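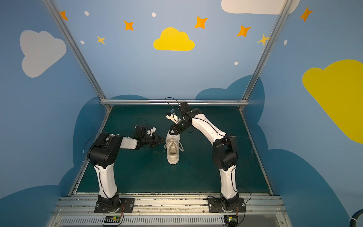 Hodeck Shoe Reuse: progress report to the Moges Fund, second period

The second period of the grant ran from March to the end of August and covered the collection, sorting and repair of donated footwear at our Dostgate unit. Most of what comes through the door is now trainers, and white ones like the shoe shown are the hardest to pass on, as people will take a scuffed brown boot but tend to leave a white shoe with any mark on it. We have changed how we sort and price them, and the results are set out under the headings used in your grant letter.

Collection

We said in the application that we would collect 2000 pairs over the full year. We reached that figure before the end of this period. The school collections did better than we planned for, and the bins at the two leisure centres did worse. The bin at the swimming pool was moved behind the cycle racks during building work and was hardly used after that. We have asked for it to go back by the main doors and are waiting for an answer.

Single shoes are still a problem. We now hand out rubber bands and ask people to fasten pairs together before they put them in a bin. It has helped at the schools, where a member of staff can hand the bands out, and has made little difference elsewhere.

Sorting and repair

Of the pairs sorted this period, 73 per cent were fit to be worn again, either as they came or after cleaning and a small repair. The rest went to a recycler for their rubber and cloth. We had hoped for a higher share. Soles that have come away at the toe can usually be glued and clamped overnight, but worn linings at the heel take too long to mend on anything except a good leather shoe, and we have stopped trying on the others.

We bought the second sewing machine in April under the equipment line. It came in slightly under budget and the difference went on laces, insoles and glue. Laces are a bigger cost than we expected — almost every trainer needs a new pair — and we would like to show them as a separate line next year.

Training

The plan was for four people to finish the repair course. So far 3 have finished and the fourth will do so in the autumn, having missed some weeks through illness. One of those who finished has taken a part-time job at Hodano, the heel bar in the covered market, and comes back to us for one morning a week.

Passing shoes on

We gave shoes through 52 referrals from schools, the housing office and the two food banks. Most were for families, so the number of pairs is a good deal larger. Children's sizes run out first, above all school shoes in black, and we had none in the smaller sizes for most of June. The rest of the stock was sold at the Saturday-style open mornings in the unit. Takings covered the electricity and part of the van costs.

Changes we would like to make

We ask to move the unspent part of the publicity budget to van hire. The leaflets were printed but we no longer need the second run, and collections from the schools now take two trips where one used to be enough. The amount is shown in the attached budget sheet and does not alter the total.

Next period

We will open the autumn school collection in the second week of term and hold back all black school shoes for referrals until the new year. The lease on the unit comes up for renewal in the winter. The landlord has told us he is willing to renew, but the new rent has not been agreed and we will write to you separately when it is.

Selamawit Yilma
Project manager, Hodeck Shoe Reuse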